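January 24, 2026
Gripper comparison, long fingers against the old short ones. Bench notes by Khrystyna Bilyk

Well, I said I would only come in for an hour to put the new fingers on, and of course I stayed until the soup Inna Hrytsenko had left me in the fridge counted as dinner. But it was a good day and I want to get it down while I still remember which grasp was which, as my notes on the back of the packing slip are already hard for me to read.

What we have: the long curved fingers from Palamarchuk, against the short flat ones that came with the Skuvport gripper. Same arm for both, same Wudon controller, same wrist camera, and I left the force setting at 19 the whole time so that Bohdan Shevchuk can't tell me afterward that I compared two things at once (he would be right, he was right in April, and I still hear about it).

First the dishwasher jobs. I began with cups, my favorite thing to test on: they're light, they roll, and they show a bad grip right away. I ran 17 picks with each set of fingers. The short ones dropped 3, all of them cups lying down. The long ones dropped none, although I have to say the approach is slower, with so much more finger to bring in past the tines.

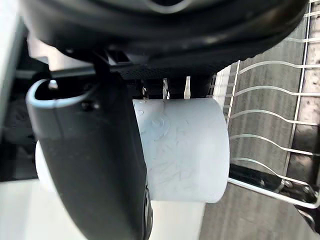 Blue-gray cup on its side against the long finger, rack at right.

I like how the cup sits against the inner face. With the short fingers I always had the feeling that I was holding it by my fingernails. What I don't like is how much the finger hides from the wrist camera. Stefaniia Kravchuk warned me about this when we ordered them, and she was very nice about not repeating it today when I called her to complain. The cup's round bottom is up against the finger, so if we want to find that edge from the wrist view alone we will have a hard time of it. Her idea is to lean on the second camera for the last bit of the approach, and I think we should try that before anybody starts cutting windows into a perfectly good finger.

After that I went over the wrist and the reach near the base, going slowly and with my hand on the stop button the entire time. The long fingers come a good deal lower than I am used to, and I want the floor height checked again before we let the arm run by itself.
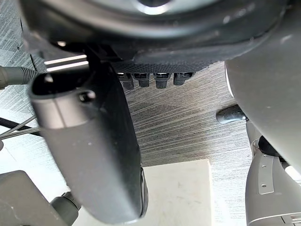
Wrist view toward the floor, finger tip over the white block. Cables at left.

Mind the cables on that side, please. I would like them tied back properly before the next session, with enough slack for the wrist to turn. Khairul Lumenta has the good reusable ties in his drawer and has said we may help ourselves, as long as we put the bag back.

Then the moving tests over the metal rack. The wrist view blurs very badly here at the speed we normally use, and the bars turn into streaks while the finger itself stays fairly sharp. So the controller is fine, I believe, and it's the exposure time we should be looking at. Stillport sent us a note about shorter exposures which I have put in the shared folder. We'll need more light for it, I'm afraid.

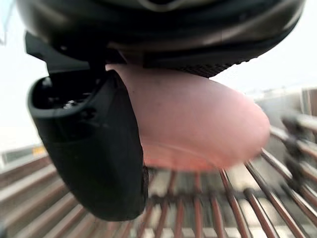
Close-range views and what is left to do

I spent the end of the day looking at how the camera copes with things right up against it. The near finger goes heavily out of focus, which we knew, but the row of small tabs under the textured band shows up well enough that I wonder if we could use them as a fixed reference when checking that the camera hasn't shifted. Khairul thinks the light will spoil it. I think it's worth one afternoon.
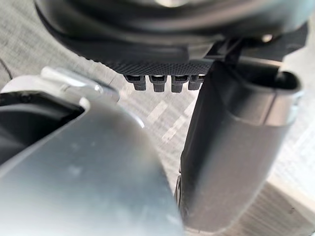 Page last changed: January 24, by khrystyna.b

For next time, then: tie back the cables, check the floor height, try the shorter exposure at half speed and again at full. I'd also like Bohdan to repeat the cup picks with his own hands on the controls, so that it isn't only my word for it. The log counter stood at 2,507 when I shut down, so anything above that is his. The short fingers are in the tray with their screws in a twist of paper. Please don't throw out the paper.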